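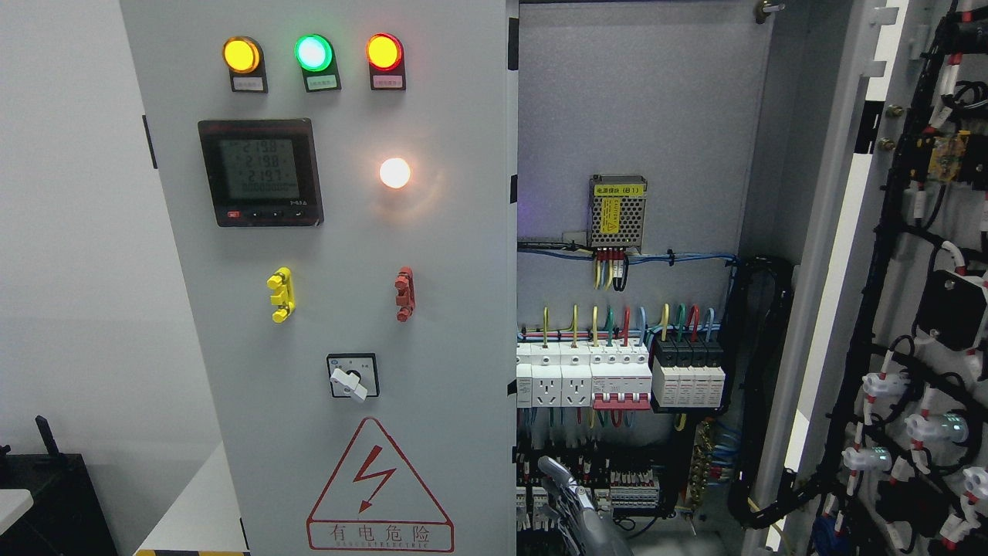
Most people who plan for a robot in a small workshop spend all their time on the arm and almost none on the electrics behind it. I did the same. The arm gets a quote, the gripper gets a quote, and the supply is put down as "electrician, one day". Start with the cabinet instead. Ask for a meter on the door, one that shows all the readings together on one screen, as with the 219.8, 219.8 and 219.7 here, so you can check the supply without opening anything. Ask for lamps too, and for labels under them in a language your own people read. A lit lamp with a label you can't follow is no help to the person on the early shift.

Some things to settle before you sign anything.

Space on the rail. Whatever you think you need, leave room for more. We bought a cabinet from Bilteo that was full on the day it arrived, and when we wanted a second feeder we had to buy a second box to sit next to it. That cost us 400 plus fitting, and it took up wall we had wanted for shelving.

Sockets inside. Get two if there is room. Whoever comes to service the robot will have a laptop and usually something else to plug in, and an extension lead trailed in through an open door is a poor way to work.

Surge protection. Ask whether it is in the price. On one of our quotes from Kandpal it was listed as an extra on the last page, after the delivery terms. Ask what a replacement costs and keep one on the shelf.

Door swing. Measure it with the door fully open and a person standing there. Our first plan had 60 centimetres between the cabinet and the bench. You could get the door open or you could get yourself in, and that was all. Tape the swing out on the floor before the bench is fixed.

Cable entry. Decide early whether the cables come in from the top or the bottom. Changing it later means new holes, new glands and another visit. If the arm will be moved about, pay for flexible conduit and buy it longer than the drawing says.

Wiring drawings. Get them on paper and as a file, and put this in the order. Sunita Saxena at Dikasine looks after 5 small cells and keeps a printed set in a plastic wallet by each one, with any change written on in red pen and dated. I have copied this and it has saved me more than one phone call.

Spares. Fuses, a lamp, a length of each colour of wire, a handful of terminal blocks of the same make. Buy them with the cabinet, when the seller is still keen to please.

Who opens the door. Write down who is allowed to, and where the key lives. Anything behind a danger label is a job for a qualified electrician with the supply isolated, and their time needs its own line in the budget. In Brundatville we wait two weeks for ours, so book the yearly check when you book the installation.

Last, compare quotes line by line. The cheapest one we had left out the isolator, the drawings and the testing, and once those were added it came second.

Updated 2nd November

14 shares
2 comments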